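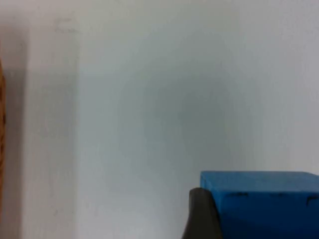
Souad Tawfik

Notes for the talk, tidied up a bit so they make sense without me waving my hands about. I've left my reminders to myself in.

Hello everyone, thanks for squeezing in. I'm Souad, I build things on the bench nearest the kettle at Plundatbridge workshop, and for most of this year I've been building an arm. It's called Moynihan. The one before it was called Pladerell and it lives in a box now, in bits (most of its screws are in Moynihan).

Start with the wrist camera, everyone asks about it. It sits right by the gripper, so it gets the finger, whatever the finger is next to, and then an awful lot of wall. You've got the blue block down in the corner with the dark grey finger across its left side, and the rest is white wall and shadow, a little bit soft. That's the view the arm has to work from! I had pictured something much grander when I ordered the camera.

(Let them look. Have a drink of water.)

So what can you do with a view like that? More than I thought. The top edge of the block is a lovely crisp line against the wall, and a crisp line is what my little program hunts for first. It takes the edge, works out how far the block is tilted, and nudges the wrist round to match. The marks on the front I mostly ignore. I did try using marks to tell one side from another, and it got muddled whenever the finger covered one up, so that went in the bin.

The shadow gave me far more bother. See the darker patch in the middle of the wall, with no proper edges to it? My first version was looking for "dark areas", which was daft of me, and it went chasing off after patches like that for a whole evening. Bienvenido Dalisay came over with his tea, watched it for a minute and said, "Why don't you ask it for blue?" So now I ask it for blue.

Fingers next. (Pass the spare pair round, get them BACK this time.) I got through 16 versions of the finger shape. The early ones had square ends and they'd catch on the top of a block and tip it over. A rounded, tapered tip slides down the side much more kindly. If you're making your own, print the ends separately from the rest, then you're only waiting on a small piece each time you change your mind.

Numbers, for those of you who like them. I logged 500 practice grabs in August, all with plain blocks, and 123 of those missed. Most of the misses were the wrist being turned slightly wrong, a few were me leaning on the table. The whole program is around 3,087 lines and I'd say a third of that is me checking whether a cable has come out.

Next job is closing the gripper gently. At the moment it shuts at one speed whatever it's holding – fine for a block, not so fine for an egg. Mesum, the project a few of us are starting after the summer, is all about that, and we could do with somebody who understands motors better than I do. Come and find me at the bench, I'm usually there from seven in the evening.

(Questions. If they want a demo, plug the camera in first, THEN the arm.)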